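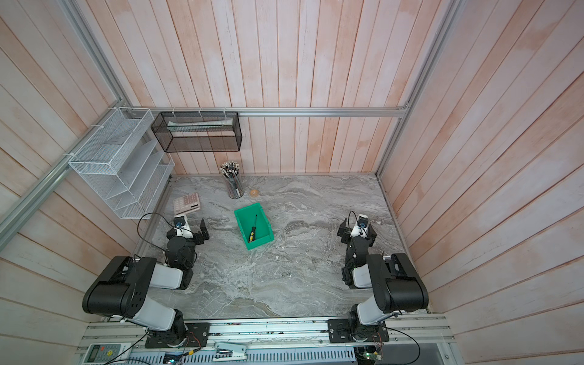 Teilnehmende gesucht: Studie zur zweiarmigen Teleoperation, Projekt Nutska

Kurzfassung, weil eilig: Wir suchen noch Leute für unsere Vergleichsstudie am Standort Gastomdale. Zwei Sitzungen pro Person, Vorkenntnisse nicht nötig. Anmeldung bis 29. Oktober.

Worum gehts: Lernverfahren für zweiarmige Manipulation hängen stark davon ab, wer die Demonstrationen steuert. Im Mai Pilot abgeschlossen, etwa 1.250 Episoden, fast alle von geübten Leuten aus der Gruppe. Ergebnis: die gelernte Strategie greift sauber, stockt aber bei der Übergabe von Arm zu Arm. Unsere Vermutung – Demonstrationen von Ungeübten enthalten mehr Korrekturbewegungen, und genau die fehlen im Datensatz. Das wollen wir jetzt prüfen.
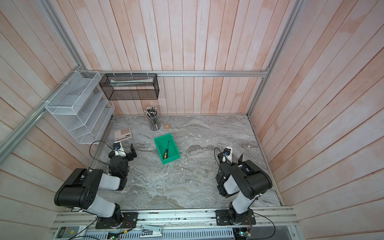
Aufgaben sind kurz und alltagsnah, aufnehmen, übergeben, ablegen. Die Reihenfolge wird ausgelost. Angefangen wird mit dem Schraubendreher im grünen Behälter, dessen vordere Kante offen ist, man kommt also auch flach von vorn ran. Taschenrechner und Stiftebecher bleiben als Ablenkung im Arbeitsraum und sollen nicht berührt werden. Wer trotzdem drankommt: kein Problem, wird mitprotokoliert.

Voraussetzungen:
ab 18 Jahren
beide Hände frei beweglich, Sehhilfe ok
keine eigene Teleop-Erfahrung (Gaming zählt nicht)

Aufwandsentschädigung nach der zweiten Sitzung, Abbruch jederzeit möglich. Aufgezeichnet werden Gelenkwinkel und Kamerabilder vom Arbeitsraum, keine Gesichter.

Ausserdem: eine Hilfskraftstelle, 8 Std./Woche, Annotation und Auswertung. Python muss sitzen. Bewerbung formlos, Lebenslauf reicht.

Kontakt Studie: Nusrat Siddiqui
Kontakt Stelle: Atif Yousafzai, Arbeitsgruppe Khokhar
Betreff bitte „Nutska“, sonst gehts unter.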